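Section 4. Preparing the office before the first booking

This section is for the person who looks after the rooms. Your Corkadora account must be already active. If it is not, please go back to Section 3 and finish the registration first. For an office with two or three rooms, the work in this section can be done in one morning.

4.1 What you need on the desk

1. The welcome letter from Welleck. The site code is printed in it and begins with the letter H.
2. The door displays, one for each room, still in their boxes.
3. The small envelope with room cards. Please do not open the card sleeves yet.
4. A pen, and a copy of your floor plan. A plan drawn by hand is enough.

Note: Keep the letter and the cards together in one place, for example a tray or a mesh organizer on the desk. The site code is asked three times during the set-up and it cannot be shown again on the screen.

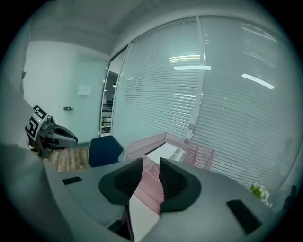 4.2 Giving names to the rooms

1. Sign in to Corkadora and open Places, then Rooms.
2. Press Add room. An empty line appears.
3. Write the name of the room. The name can have up to 50 characters, but the door display shows only the first 13. A short name is therefore better.
4. Choose the floor from the list. If your floor is missing, press Add floor and write it as a number, also for the ground floor (use 0).
5. Write how many persons can sit in the room. Use the number of chairs that stay there always, and do not add the chairs which you sometimes bring from outside.
6. Press Save before you start the next room.

Caution: Two rooms must not have the same name, even on different floors. The system accepts it, but the invitations will then go to the older room only.

If your office already used Hornard for bookings, you can bring the room names over from there. Open Places, then Import, and choose the file that Hornard made for you. Check every name after the import. Letters with accents are sometimes lost and must be written again by hand.

4.3 Choosing the place for the door display

The display is fixed beside the door, on the side of the handle. The middle of the screen should be at a height where both a standing person and a person in a wheelchair can read it. Please ask in your building if there is a rule about this height.

1. Hold the paper template on the wall or on the frame of the door.
2. Open the door fully and check that it does not touch the template.
3. Mark the corners lightly with the pen.
4. Clean the surface with the cloth from the box and let it dry.
5. Take off the protective film and press the holder for one full minute.
6. Wait four hours before you hang the display in the holder.

For a room with glass walls, put the holder on the glass itself or on a flat post that is wide enough for it. Do not put it on a rubber seal, the glue does not keep there. If there are blinds inside the room, leave them closed when you test the screen for the first time, and then test again with the blinds open. The light changes very much between the two and you may need a brighter setting.

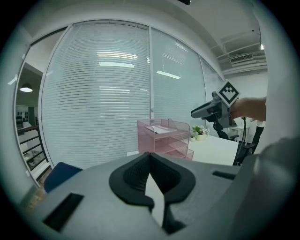
The brightness is found under Display, then Light. Most offices stay with Automatic. If people tell you that the screen is hard to read in the afternoon, change to Manual and move the slider one step to the right. Wait one day before you move it again, so that you see the result in morning light also.

Caution: Do not use a knife to remove a holder from glass. Pull the grey tab slowly downwards, in line with the glass.

4.4 Connecting the display

1. Hang the display in the holder until you hear a click.
2. Press the button on the lower side and keep it pressed until the Welleck sign appears.
3. Choose the language.
4. Choose your wireless network and write the password. Capital letters are important.
5. Write the site code from the letter.
6. Choose the room from the list. Check it twice, because changing the room later deletes the bookings of that day.

If the message 2395 appears, the display has found the network but not the account. Check the site code first. In most cases the letter O was written in place of the number 0. If the code is correct and the message comes back, switch off the display, wait one minute and start again from step 2.

4.5 Booking rules

The standard rule set is called Arabzadeh and it is already selected in a new account. With this rule set a room is given free when no person has confirmed the meeting on the display in the first ten minutes. You can make this time longer under Rules, then Release, but you cannot switch it off for one room only.

When all your rooms have a green line in the list, continue with Section 5, Inviting colleagues.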